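# Slow Stitches: what hand mending taught our town

(Talk notes, Branby library, 161 seats. Breathe!)

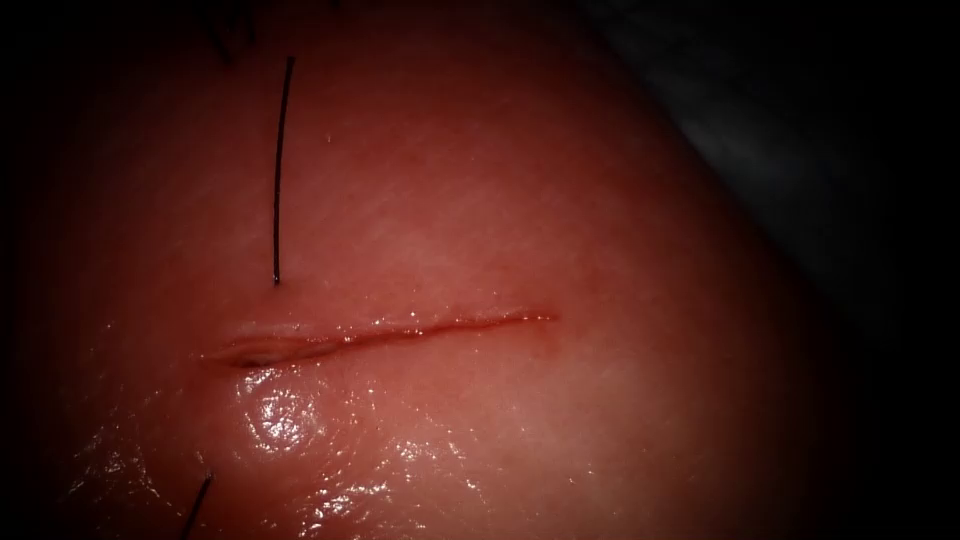
Open with the coat story. Found it in a bin at the Jamstead market, lining torn hip to armpit, and I fell in love with it anyway. Pause there, let people groan.

Then ask for hands: who has a bag of clothes at home waiting to be fixed? (Every hand goes up, every time — I love this bit.)

**Joining two edges**

- Same basic job whether it's a sail, a saddle or a wound: bring the sides together, share the pull between the stitches.
- Too tight and the cloth puckers. Too loose and it gapes. Pass the two sample squares down the rows NOW, or they won't make it to the back.
- Ladder stitch demo, big needle, red yarn. Go slower than feels normal!

**The Pacheco quilt**

- 2,448 patches, all by hand, and the back is even prettier than the front. Stay on this one, it's my favorite thing in the whole talk.
- Point out the corner where the thread changes color.

**Mending nights**

- First one in December, 70 people, and we ran out of chairs.
- Zerka gave us thread, about 200 spools, mostly brown. We've learned to adore brown.

Questions, then tea. Leave the coat on the front table so people can turn it inside out.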